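Questions I get about the card table at the Hatgate fair, answered in one place so I can stop typing the same thing into emails. I'm Mitali, I fold most of the cards, and I love hearing from you, so keep them coming!

## What paper should I use?

Plain white card stock, nothing fancy. I buy packs of 50 sheets, and one pack gets me through September if I don't spoil too many (I spoil plenty). Very heavy stock cracks along the fold, and thin printer paper flops over by lunchtime.

## Do I have to crease it sharply?

Nope! I used to go over every fold with a bone folder, and then Ewurabena showed me hers, which she just bends over gently with her thumb. I liked it so much I switched. A soft fold gives you a rounded top and the two sides spread out on their own, so the card has a nice wide stance.

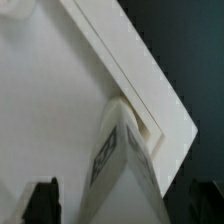

*Tent card with a soft fold, tucked up into the inside corner of the white angled board.*

## How do you keep them from sliding around?

I push the top of the fold up against the inside corner of the board. There's a thin raised rim along the inner side of mine, with a little notch at the corner, and the fold sits in there. If your board doesn't have one, a dot of removable putty under each side does fine.

## Which side does the pattern go on?

Whichever side people walk past! I print the diamond in dark gray, long and narrow with slanted lines inside, and I keep it well away from the fold. Black looked too harsh to me, but Dennis prints his in black and his table always looks great, so suit yourself.

## Can I reuse last year's cards?

Sure, if the fold still has some spring. Store them flat under a book and bend them open again in the morning. I have 14 that are on their third fair (a bit gray at the corners, but so am I).

## Can I get the diamond file from you?

Yes, email me and I'll send it over. It prints two to a sheet. Check that your printer is set to "actual size" first, or the diamonds come out tiny and you'll be cursing my name.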